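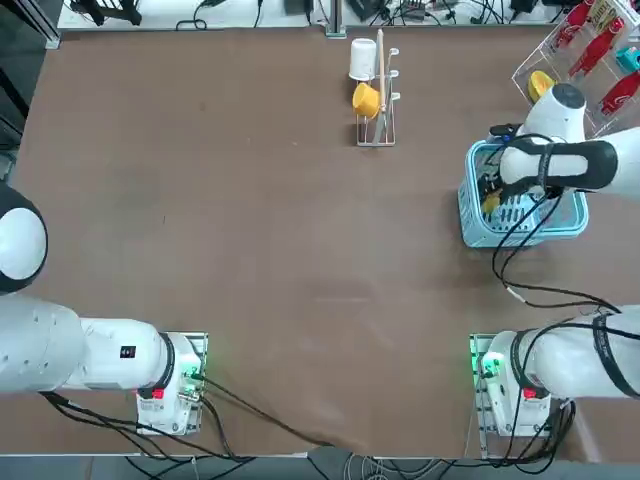

Community kitchen moves to new benches after hall refit

Home > News > Local > Council > Sport > Classifieds

COMMUNITY NEWS | Posted December, 9.40am | By Gemma Dunmore

The Skarncombe neighbourhood kitchen will reopen to cooks and hirers this month with fewer cupboards and a new way of keeping its everyday gear in order.

The kitchen shut in spring so the old wall units could be taken out and the floor levelled. Most of the closed storage went with them. In its place the centre has bought small racks, stands and baskets that sit out in the open, where anyone coming in for a morning tea or a cooking class can see what there is.

Ornamby, the local supplier that fitted out the room, charged $1568 for the racks, shelves and tubs. A further $1213 went on the sink area, including a Moen mixer tap to replace one that had dripped for years. Both amounts came out of hire fees.

The list of what stays out is a short one. Cups and mugs hang on wire racks with a wooden dowel along the top. Soft drinks go on clear acrylic stands or in clear boxes, depending on whether they are bottles or cans. Fruit and other odds and ends go in light blue plastic baskets with slotted sides, which can be rinsed under the tap and left to drain.
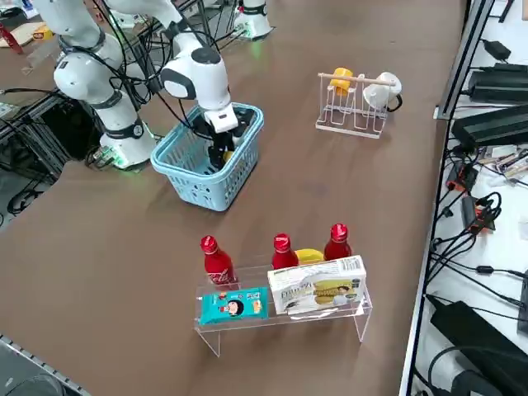
A blue basket, a mug rack and Coca-Cola bottles at a clear display stand.

Hirers had complained for some time that the old cupboards were a lucky dip. A stocktake before the refit turned up 224 mugs, many of them chipped or without a handle. The good ones have been kept and the rest went to the tip shop -- along with a box of lids that fitted nothing.

Plates and serving dishes are staying in the storeroom next to the hall. Anyone catering for a larger group will still need to ask for the key when they book, and to put the dishes back on the shelf they came from.

The mug racks take only a few cups each. More can be brought out for bigger mornings, and the centre says hirers are free to shift them along the table if they need the space for chopping or plating up. The same goes for the clear boxes, which hold cans lying on their sides so the labels can be read. 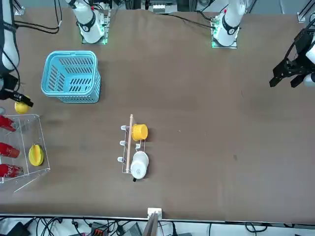 Groups are asked to wipe down the tables before they leave and to take home any food they bring, fruit included. Drinks left behind will be put out for the next group to use.

The first booking after the reopening is the Flolleck preserving class, which has been meeting in a borrowed church kitchen during the works. The class plans to put up some 200 jars of lemon butter and chutney for the summer fair. Places are full, but names are being taken for a second class in the new year.

Hire rates have not changed. Morning, afternoon and evening sessions are available, and the booking sheet is at the front desk from 9am. Regular hirers will keep their old time slots if they confirm them before the end of the month.

Tagged: Skarncombe, kitchen, halls and venues, hire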